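November 20, 2019
Bremham workshop, bench notes

Carrying on with the tomato and tamarind relish. Ponamico want a revised recipe card and a process sheet before they agree to the next run, and the October jars still haven't been properly written up, so both go in here.

October batch first. Opened 12 jars from the shelf by the north wall. Set was fine in all of them. Colour had gone browner at the top, more so in the jars that were filled last. Taste was good but flatter than on the day, with the tamarind well forward and the ginger nearly gone. Two lids gave a weak pop. The seals looked sound when I had them off, but I have put those jars aside and they won't be used for tasting.

The browning at the top is most likely headspace. The last jars came out of the bottom of the pan and I remember being mean with them to make the number up. From now on a short jar goes in the fridge for the workshop and doesn't get a label.

pH on the October jars was steady from one to the next and well under our limit. Readings are in the green folder with the meter calibration slips. Don't use the old meter. It drifts after a few minutes and the probe needs replacing.

Today's trial. The aim was to get the ginger back and to shorten the boil, which has been too long every time. The feeling here has been that a long boil gives depth. My own view is that it mostly gives a dull colour and a sticky pan.

Started with 4 kg of tomatoes, the plum ones from Sombatkul, weighed after coring. They were riper than last time and gave up a lot of juice on the board. I salted them lightly and left them in the colander while I did the onions, then kept the drained juice in a jug. It went back in later, reduced by itself in the wide pan. That made a real difference. The tomatoes reached the right thickness much sooner and still had some shape.

Tamarind was the block kind, soaked in hot water and pushed through the coarse sieve. The fine sieve clogs and is a pain to wash. Somkiat Petchrat came by mid-morning and said I was using too little water on it, and that I should soak it, work it by hand, strain it, then do the same again with the leftover pulp. Tried it. The second pressing was thinner but still sour enough to be worth having. I'll write the recipe with two pressings. 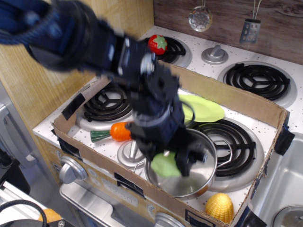
Ginger went in at two points. Half was grated and added with the onions, and the rest was cut into fine matchsticks and added 17 minutes before the end. The grated half gives a background warmth and the matchsticks keep some bite. Tasted hot off the spoon it was almost too strong, but hot relish always fools me, so I cooled some on a saucer and it was about right. I'd still like to try it after a fortnight before changing anything.

Sugar. The old card says 2000 g, which I think was written for the double batch and then copied across without being halved. I went by taste instead and stopped well short of it. The exact weight is on the batch sheet. Whoever makes this next, please use the batch sheet and ignore the card. I have crossed the card through in red.

Mustard seeds were toasted dry and added whole. The first lot caught while I was looking for the lid, so they went in the bin and I did them again on a lower heat. No chilli in this version. Ponamico asked for a mild one and I can do a hot one separately if they want it.

Testing for the set, or whatever you call it for a relish. The wooden spoon test works best: drag it across the bottom of the pan and see whether the line stays open for a moment. The cold plate test is meant for jam and keeps telling me to carry on boiling. I think that's how the October batch ended up overcooked. Today I stopped as soon as the line held, and it looked a little loose in the pan. It thickened as it cooled, as it always does, and by the time the sample had been in the fridge for an hour it sat up on a spoon.

Jars were washed, rinsed and put in the low oven on the lined tray. Filled them hot using the wide funnel and wiped the rims with a clean cloth dipped in boiled water. Lids on straight away. I left a smaller gap at the top than last time and ran a skewer down the inside of each jar to let the air out. There were big pockets down the sides, which may be part of the browning problem as well. Somebody should add the skewer to the kit list.

One thing went wrong. The scale switched itself off halfway through weighing the onions and lost the tare, so the onion weight is worked out from what was left in the sack. Near enough for a trial, but it can't go on a process sheet. The scale needs new batteries or the power lead that used to be with it. I looked in the drawer under the sink and in the blue crate – no sign of it.

Clean-up was easier than October. The wide pan had a thin layer stuck on the base and it came off after a soak. Vinegar smell was still hanging about when I locked up, even with the fan going. The filter is probably due.

Labels. Giltov sent over a proof and it's mostly fine. The ingredients are in the wrong order, with onion listed ahead of sugar, and that will depend on the final weights anyway. Mustard has to stand out in the list as an allergen and at the moment it's in the same type as everything else. I have asked for both to be changed and for the text on the side panel to go up a size. They wanted a serving suggestion. I said cheese, cold meat or a plain omelette, and left it at that.

Storage test from this batch:
– shelf jars, in the cupboard away from the window
– fridge jars, bottom shelf, marked with green tape
– one jar opened and kept in the fridge, to be tasted weekly with a clean spoon

Still to do:
Repeat the batch with a proper onion weight.
Order a probe for the old meter or throw the thing out.
Ask Sombatkul whether the plum tomatoes will be as ripe as this through the winter, and what they'd offer if not. Tinned would need its own trial.
Type up the process sheet with two pressings of tamarind and the juice reduced separately.
Find the lead for the scale.

The saucer sample is in the fridge under cling film if anyone wants to try it. Please write what you think on the pad next to the kettle.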